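Hamoteo Stock Book: the set-up guide
Section 4. Getting your snacks and dry goods into the book 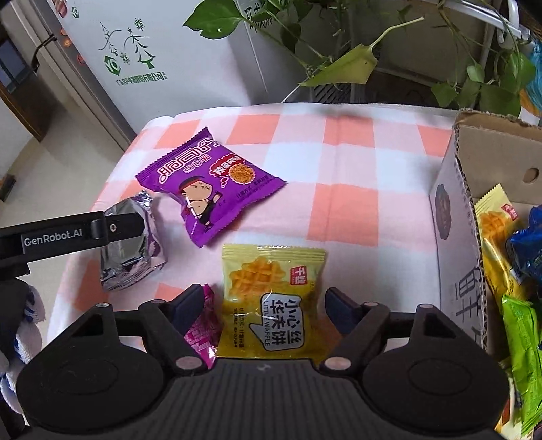 By now you should have the program installed and your shop name on the opening page (if not, go back to Section 3, I'll wait). This section is the long one. We're going to add your shelves, then your products, then do the first count, and by the end you'll have something you can sell from. I set mine up over two evenings with the radio on and I'd suggest doing the same, especially if you stock a lot of small packets from different importers like I do.

Last revised 9 Jan 2026, for version 39. If your version is older than that the Shelves button lives under Tools, but everything else matches.

4.1 Before you start

You'll want:
- the barcode reader, charged (mine is a Prornus, any of the ones listed in Section 2 will do)
- a delivery note from each supplier
- a pencil and some scrap paper
- one of everything you sell, out on a table

I mean it about the table! I tried walking round the shelves with the reader the first time and scanned the same rice crackers from two different ends of the shop.

4.2 Adding your shelves

1. Open Stock Book and press Shelves, then New.
2. Type a short name. I use the wall and a number, so Left 1, Left 2 and so on.
3. Set the type to Dry, Chilled or Frozen.
4. Press Keep. The shelf turns up in the list on the left.
5. Carry on until you've got the lot, and don't forget the counter, the window and the stockroom.

Note: You can rename a shelf whenever you like. You can't change its type once there are products on it, so if you pick Chilled by mistake, delete the shelf and make it again while it's still empty.

4.3 Adding products

1. Press Products, then Add by scan.
2. Scan the barcode. The reader beeps once and the number drops into the top box.
3. Look at the Name box. If Stock Book already knows the barcode it'll fill this in for you, and if it doesn't the box stays blank and you type your own.
4. Fill in the pack weight, the supplier and the shelf.
5. Put in the cost price and the selling price. The margin works itself out underneath.
6. Press Keep and next to go straight to the following one.

A word on names, as this is where I made most of my mess. With imported snacks the big lettering is often in another language, and the English may be tiny or missing altogether. The yellow waffle packets have LITTLE WAFFLE printed small under the Chinese, so I put "Little Waffle" first and the Chinese name after it in the same box. The search looks at both. Whatever order you choose, stick to it, or you'll end up with half your biscuits filed one way and half the other.

Note: The Name box takes 60 letters on the screen but shelf labels only print the first 24. Put the flavour early.

Caution: Don't use Keep and next if the margin shows in red. Red means your selling price is lower than your cost, and the program will quite happily let you trade that way for months.

4.4 Multipacks and boxes

If you buy by the box and sell by the packet you need to join the two together.

1. Add the single packet first, as above.
2. Press Add by scan again and scan the barcode on the outer box.
3. Tick This is a case.
4. In the Contains box, search for the single packet and pick it.
5. Type how many are in the box, as printed on the delivery note.
6. Press Keep.

From then on, when you scan a box in at the back door, the singles go up by the right number. Hinrichs, who supply most of my sweets, changed the size of their boxes last June and kept the same barcode. So do glance at the note when a delivery comes. To change the number, open the case and type over it; old deliveries stay as they were.

4.5 Items with no barcode

Loose things, home-made things and anything you've split yourself can have a house number. Press Add without scan and the program gives you the next one free. House numbers run from 1183 up to 2000, and the ones below that are kept for the program's own use. You can choose a number yourself if you like. My bagged almonds are 1701 for no better reason than that I can remember it.

4.6 Your first count

1. Shut the shop, or wait until you have.
2. Press Count, then Start new.
3. Choose a shelf.
4. Scan one of each product and type the amount when asked.
5. Press Shelf done and go to the next.
6. When every shelf has a tick, press Finish count.

Caution: Finish count can't be undone. If you're not sure of a shelf, press Pause, which saves your place.

Hervé Roussel at the Sekcombe branch counts with a second person reading out the best-before dates, and types them in as he goes. It's slower on the night but the Going Out of Date list works from day one. If you skip the dates you can add them later from Products, one at a time.

Once the count is finished, print the Stock Sheet (File, Print, Stock Sheet) and keep it with your delivery notes. Section 5 covers labels, and you'll need that sheet beside you for the first page.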